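Robot Learning in Practice
Unit 4 handout: Collecting demonstrations
Notes by Manikandan Hegde

Read this before the March lab session. It covers what we record, how we record it and what we throw away. Model training is in Unit 5 and is left out here.

4.1 What counts as an example

An example, or episode, is one complete attempt at one task, from the start pose to the moment the operator ends the recording. It holds three streams: the head camera, the joint positions of both arms, and the commands sent by the operator. All three are stamped from the same clock. If one stream has a gap, the episode is not used, even when the attempt itself went well.

Each episode also has a short text label. Write it as an instruction to the robot: "wipe the table with the cloth", "move the tray to the left". Keep to the wording on the task sheet. Last year's groups used 14 different phrasings for the same wiping task and we spent an afternoon merging them.

4.2 The table-wiping task

The course data set, Hunine, is built around household chores on a small number of surfaces. Wiping was chosen as the first task for three practical reasons. The cloth changes shape each time it is gripped, the arm has to stay in contact with the surface, and the motion is simple enough for a new operator to learn in one session.

We use the round glass table for half of the episodes. Glass is awkward for a camera. The policy sees the floor and the table frame through the top, and the ceiling lights as bright spots on it. A policy trained only on a plain, matt surface tends to treat those spots as objects. Leave the ceiling lights on during recording and do not try to shade the table.
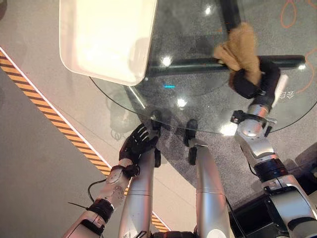 Figure 4.1. Head-camera view of the wiping task, with the cloth in the right gripper and the tray at the upper left.

Note how much of the head-camera view is taken up by the robot itself. Both arms are in it, and the legs as well. We do not mask these out. The position of the arms in the image carries useful information, and the policy will see the same thing when it runs.

4.3 Varying the set-up

A data set of 300 episodes that all start the same way is worth less than a smaller one with proper variety. Between episodes, change at least one of the following:

Position of the cloth on the table
How the cloth is bunched or folded
Position and angle of the tray
Which part of the table is wiped first

Do not change the camera mount, the gripper covering or the height of the table. These are fixed for the whole data set. If any of them is knocked, stop and tell the session lead before you record again.

The two hands differ, so check that you have the right control profile loaded in Fluner. The left is a five-fingered hand and the right is a gripper. For wiping, the left hand stays at rest by the table edge.

4.4 Operating

Move at a steady pace. Pauses are the most common fault in new operators' episodes – the policy learns the pause along with the motion, and then stops in the same place with no operator to start it again. If you need to think, end the episode and begin a new one.

Small mistakes followed by a clean recovery should be kept. If the cloth slips and you pick it up again, carry on and mark the episode "recovery" in the log. We want 27 of these in each operator's share. Do not stage them by dropping the cloth on purpose.

4.5 Checking and upload

Play back every episode at double speed before upload. Reject it if the label is wrong, if the cloth leaves the table for good, or if a person's hand comes into view. Put the reason for rejection in the log, in a few words.

Upload goes to the Sernska server, into the folder with your group number. The target for the class is 900 accepted episodes. Rejected ones are kept in a separate folder and are used in the Unit 6 exercise on failure detection, so do not delete them.

Reading for next time: Arumugam notes, chapter 2, up to the section on action chunking. Bring your own log sheet.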